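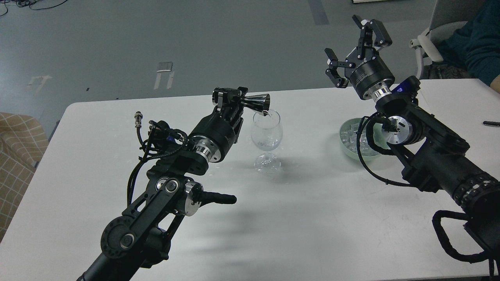

Home | Robots | Kits | Contents

Prodari is a two-armed tabletop robot kit sold by Pendico for drink service and bench trials. Each arm ends in a parallel gripper. The kit was released in July with a list price of $3,000, later cut to $2,295 – grippers included, table excluded. Colour options are limited to black.
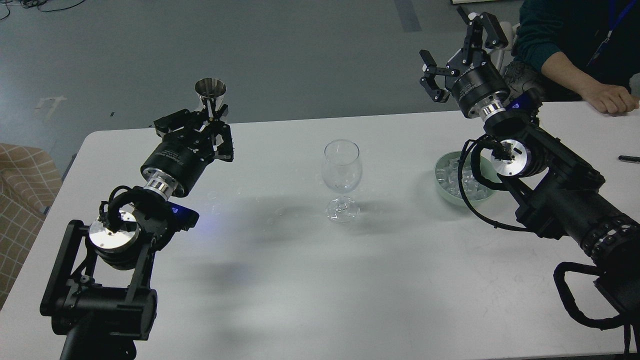
Left gripper holding a small steel cup, with a stemmed glass and a bowl of ice on the table.

Related articles
Giraldo
Jendov

This site uses cookies. Accept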